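The Number on the Slide

Two-armed robot software is sold on a success rate. I went to see what the rate is made of.

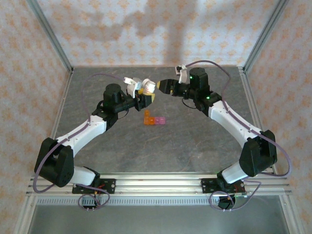
The figure I had been sent was 80 percent. It came in an email from Ikonen, which writes control software for pairs of small tabletop arms, and it was in bold. I have been getting emails like it for years, and I have learned to ask one thing before any other: 80 percent of what?

It took three replies to get an answer. The task was a handover. One arm picks up a small part, the other takes it, and the part must end up in the second gripper without touching the table. The software had managed it in 80 percent of the attempts in its final test round. The test round was run in the same cell where the training had been done, under the same lights, with the same parts. Nobody at the company seemed to think this needed saying. I think it should have been in the first line.

So I drove out to Fundulthorpe, where Ikonen rents half a floor above a print shop, and asked to see it run.

Handing something from one arm to another sounds like child's play, and for an old-fashioned program it can be. If you know where both arms are and where the part is, you write down the positions and the thing repeats until the bearings go. Factories have worked that way for decades. The trouble starts when the part is a little crooked in the fingers, or a little lower than last time. Then the second arm closes on air, or on its partner.

The current answer is to stop writing positions down. Instead a learned policy looks at camera images and joint readings and puts out the next short burst of motion for both arms at once. Ikonen's version is called Trukau. It was trained on demonstrations by people, and it produces movement that looks surprisingly relaxed. The arms drift toward each other, hesitate, correct. Visitors love the hesitation. They read it as thought.

I read it as delay. Trukau plans in bursts of 15 steps, and between one burst and the next it has to decide whether to keep what it was doing or start over. When two successive plans disagree, the arm dithers. The engineers have a smoothing routine that blends the old plan into the new one, and they were frank with me that a good share of last winter went into that routine and very little into anything you could call intelligence. I liked them better for it.

What I liked less was the log. Every run gets a line in a spreadsheet, with a column for the result, and the result is typed in by whoever is standing there. "Success" covers a clean transfer. It also covers a transfer where the part slipped and was caught, and at least one where the giving arm let go late and the two of them tugged for a while. A separate column marked "notes" holds all the interesting information, and the notes column is not used in the percentage.

I asked what happened if you counted only the clean ones. There was some scrolling. The answer was 57 percent.

I don't believe anyone meant to mislead me. The people who built the thing regard a recovered slip as a point in its favor, and there is a fair argument that they're right. A scripted program would have dropped the part. But a buyer with a line to run will care how long the recovery took and whether the part got scratched, and neither is in the bold figure.

There is also the matter of what else is in the cell. Faltenar, a rival product I was shown in the spring, did very well until someone changed the backdrop behind it, after which it reached with great confidence for the wrong place. The vendor called this a distribution issue. I would call it a program that had memorized the room. Ikonen says Trukau has been trained with varied lighting and with clutter on the table, and I have no reason to doubt it. I asked to see results from a second cell, in a different building. There is no second cell.

The piece of this software I would pay for today is one that never makes it into the emails. It is a small checker that sits between the policy and the motors and refuses any command that would bring the two arms into each other. It has no learning in it at all. It knows the shape of the arms and where the joints are, and it says no. Over an afternoon it said no fairly often, and each time the arms stopped short, backed off and tried again. Without it, I suspect the repair bill would be its own slide.

The policy gets the funding all the same. The checker was written by 2 people in April, and it has no name.

Before I left I asked for the spreadsheet, notes column included. Ikonen said it would have to think about that. A week later they sent it, all of it, which is more than any other company has done for me, and I have been reading the notes ever since. My favorite entry is a single word, "almost," and the column beside it says success.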